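Can sorting is back at the Tridcombe hall

If you walked past the hall on Quintero Street this October and wondered about all the clinking, it was us. The can drive has started up again, and I went along for the first evening with a bag of my own empties and every intention of staying ten minutes. I was there until they stacked the chairs!

For anyone who missed it last year, the idea is simple enough. You bring your empty drink cans, we sort them, and the money goes toward new shelves for the book room (the old ones lean so badly that the cookbooks slide into the travel section). Last fall the drive brought in 800 dollars, and Comfort Bonsu, who runs it, would love to beat that. She has the number written on a sticky note inside the cupboard door, with a bigger number underneath that she won't let me print.

The big change this time is trays. Last year everything went straight into sacks and we spent half the night fishing out things that had no business being there -- soup cans, jar lids, one very nice teaspoon. Now the cans go into a shallow tray first, a couple at a time, so you can get a proper look at each one before it moves on. It sounds slow, and I grumbled about it for a good while, but I got into the swing of it and by the end I was telling newcomers how to do it as if I'd thought of it myself.
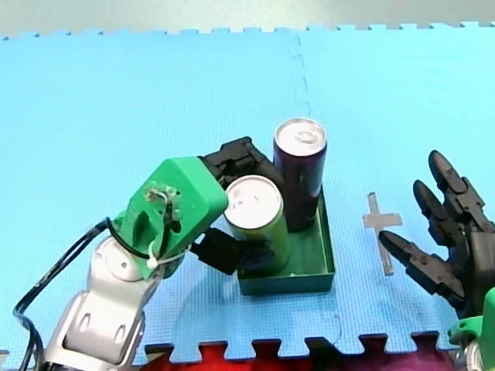
Ross Haldane wanted to go further and sort by color, greens with greens and so on, and there was quite a long discussion about this over the cookies. Comfort's view is that the scrap yard out at Domdale pays by weight and couldn't care less if a can is lime or maroon. Ross says it looks nicer in the bags. They've agreed that he can do one bag his way and we'll see how long it takes him. My money is on him giving up before Thanksgiving, but he did bring the cookies, so I'm staying out of it.

A few things Comfort asked me to pass along. Please rinse your cans at home and let them drain, as the sink at the hall is tiny and the line for it gets silly. Leave the pull tabs on. Don't crush anything before you bring it, either -- flat cans are a pain to check, and there's a crusher on the wall by the back door that the kids fight over anyway. Glass and plastic still go to the drop-off behind the Prulitz store, same as always.

We had 52 bags by the time the doors closed, which made for a tight squeeze in the hallway, and Comfort needs somebody with a pickup to help run them out to Domdale. She can offer gas money and a sandwich. If that's you, leave your name at the front desk or just catch her at the next session.

Doors open at 2 in the afternoon for drop-offs, and sorting gets going after supper, at 6:15. Park on the side street if you can, because the front lot is shared with the dance class and they do get there first. Wear something you don't mind getting sticky. I wore my good gray sweater and it's still soaking.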